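Left arm lets go during handover, anyone else?
Bimanual Builds > Faults and Fixes

rurnik_fan
Posted April 23, 2024
So happy with this two-arm setup, but I've hit a nasty one! I'm passing a phone from left to right, and on 13 of 50 tries the left gripper opened before the right one had closed. Phone drops on the wood. No error in the log — it just lets go. 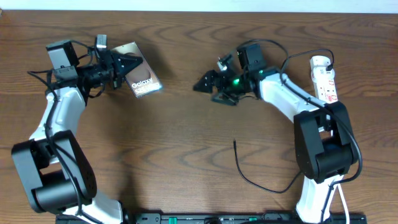

I've swapped the left gripper servo and rerun calibration on both sides. Same thing. Next I want to log gripper current and see if it dips right before the drop.

usomitz
Love this project! My bet is voltage sag. Both arms moving at once pull a lot. Put a meter on the left supply during a handover.

Jolien Van Loon
I disagree, sag usually gives you a servo reset, and he says the log is clean. I'd look at the release trigger. Mine fired on a timer, 110 ms too early, until I tied it to the right gripper's current.

usomitz
Mine sagged with no reset at all, so I'd still measure.

rurnik_fan
Jolien, mine is on a timer too!! Changing it tonight, and I'll meter the supply as well. Will run 100 handovers over a folded towel and post the log.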